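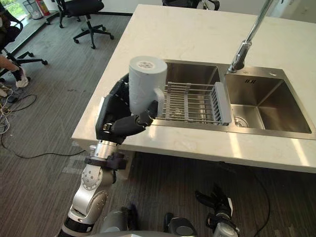 A black hand keeping a white roll upright by the sink.

Tumis opened its lab on 27 August 2026 and I went straight for the hands! They were comparing two controllers, Jesier and Kedon, on kitchen jobs at a sink, and I could have stayed all day.
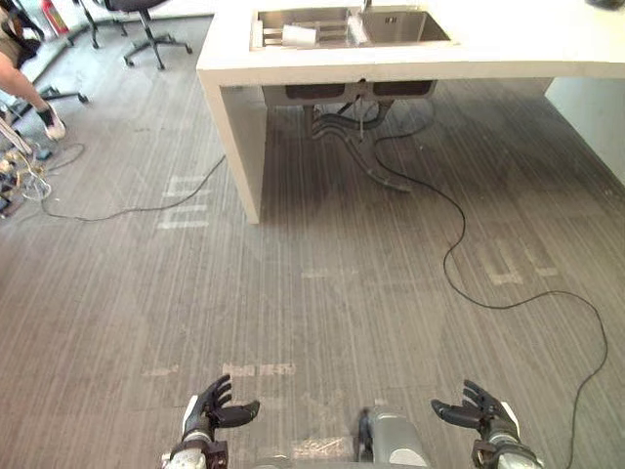
Ntombi Shezi found Kedon smoother but slower to close, and said she'd take slow over a squashed cup any time.

I'm with Jesier myself (so quick!), though it dropped two of my 40 grips. The wrist camera was my other favourite – you see the fingers from right up close.
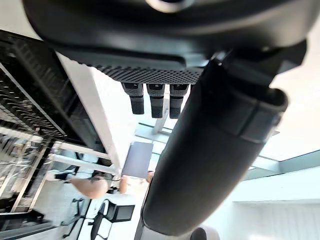 Photo: Hina Cheema

Textured pads are a big help with smooth things, and I got to try cups, plates and the pull-out dish rack.
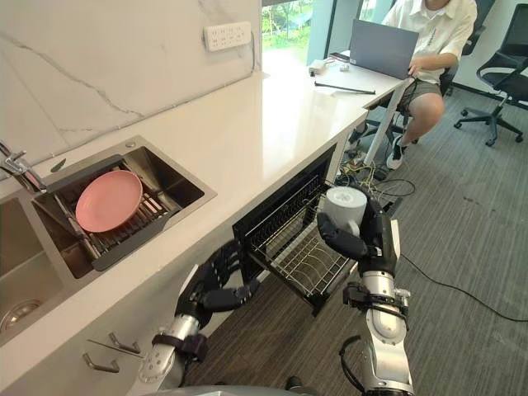

After that we swapped controllers and ran the cups again, and Kedon won me round a little. They're open again in September.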